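Suche
Suchbegriff eingeben

Lernende Systeme in der Handhabungstechnik
Skript, Abschnitt 4: Beispielerhebung am Regal
Zuletzt aktualisiert: So., 5. Februar

Eine Episode beginnt mit geöffnetem Greifer vor dem Fach und endet mit der Rückkehr in die Ausgangslage. Pro Fachhöhe werden 54 Episoden aufgezeichnet. Anfahrten ohne Objekt zählen als eigene Klasse (vgl. Nikzad, Übungsblatt 11).

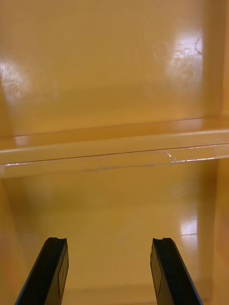
Glänzende Oberflächen verschieben die Helligkeitsverteilung im Bild der Handgelenkkamera. Die Anfahrwinkel sind daher zu variieren, die Belichtung bleibt fest. Abgebrochene Episoden werden markiert, nicht gelöscht.

Aufgabe bis März: Aufteilung der Daten nach Fächern begründen.

Geteilt: 17 | Kommentare: 0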